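Wood Surfaces in Shared Study Rooms
Student project report, Anqi Zhong and Emese Dobos

Our project looked at how students feel about wooden desks compared with plain white ones. We handed out a questionnaire in July and got 106 replies. Most came from first-year students, so older years are under-represented.
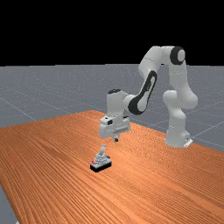
MATERIALS AND INTERIORS

Of those who replied, 61 preferred wood. The usual reasons were that it looked warmer and showed fewer marks. People who chose white mostly said it made a room feel brighter. Question 4 was badly worded and we left it out of the results.
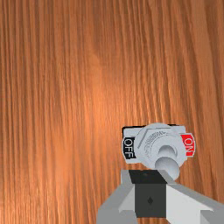

Image credit: Lorena Olivares

Grain came up more than we expected. Several students liked narrow stripes but found strong streaks tiring to look at when reading. Glare was the main complaint about varnished tops, mostly from people who sit near windows.

Our tutor, Kathleen Hegarty, suggested repeating the survey in winter, when the lamps are on all day. We would also ask about noise, as two replies mentioned cups and pens rattling on hard tops.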